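3.2 Handling small soft things

I'll admit we chose the materials for this part because they're annoying. Thin crumply film sticks to everything, and an egg shape never stays where you'd like it. At our Plerka table we logged 191 handling moments, and film came up in 123 of them — far more than I'd have guessed! Figure 4 is typical of what we mean by a "hanging" sheet. 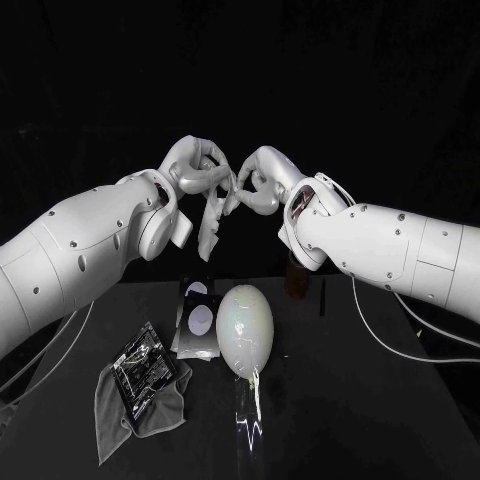 Figure 4. Crumpled translucent sheet held over the table, with a white egg-shaped balloon below.

The dark cloth helps a lot with pale film, but it does nothing for dark items. We scored those separately (see the Zistside notes), mostly because our raters kept arguing over where the fingers stopped and the object began.

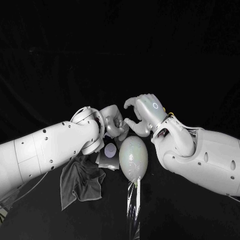 3.3 Two-sided grips

I'm fondest of this group. A small translucent piece gets pinched from both sides at once, right over the grey egg shape, and the raters had to say which side had the better hold. They often couldn't, so we added a "shared" label.
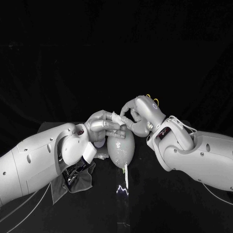 3.4 Scoring

Each moment was scored twice, with the second pass done on a Sunday when the office was quiet.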